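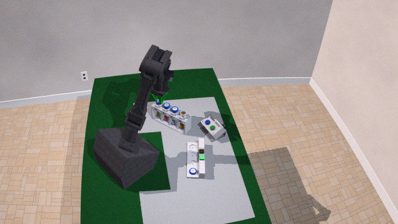
Work on the Gurley relief panels has moved from tests to full-size pieces since our April report. Three of the 11 panels are finished and sealed, and a fourth is drying on the rack at the Lenby studio. The surface is built up from clay slip, paper pulp and ground slate over a wood backing. The ground colors were the slowest part to settle. We wanted a green dark enough to hold its own beside pale gray, close to the way the dark green tabletop runs along the edges of the light gray mat, and the first mixes dried too yellow. The mix now in use has more black in it and has stayed the same from batch to batch.

Cracking is still the main technical problem. On the second panel the top layer pulled away from the backing at two corners and had to be scraped off and laid again. We now put the material down in thinner coats and leave 10 days between them. This adds time to each panel - the schedule below allows for it - but the third panel came through with only the fine surface cracks we were after.

Materials spending is in line with the grant budget. We have used 75 percent of the pigment and binder allowance, most of it on bulk orders that will cover the remaining panels. The wood backings came from Picard at the quoted price. Freight was higher than planned and we have moved money from the printing line to cover it, as the grant terms allow.
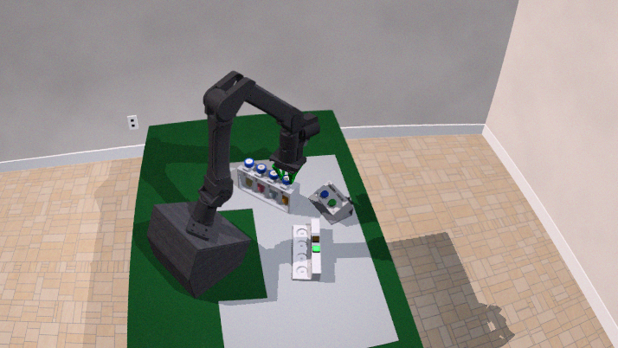 The color record requested at the last review is under way. Each batch gets a written recipe, a painted card and a small sealed sample, kept together so a damaged panel can be matched later. Samples were going into mixed jars and boxes, and labels were getting lost. We are changing to capped bottles in a white rack, one rectangular holder like the one on the green tabletop for each panel. The early batches still have to be moved over and their recipes typed up.

Letosel has confirmed the long wall for the exhibition and sent revised hanging loads. The finished panels are under the limit. We still need a decision on lighting, as the low side light we asked for may not be possible with the present track.

Next period:
Finish panels four through seven
Complete the color record for all early batches
Agree on lighting with Letosel
Send draft wall text for comment

We are not asking for a change to the end date. The next payment can be released on the usual terms.

Report submitted 2020-10-25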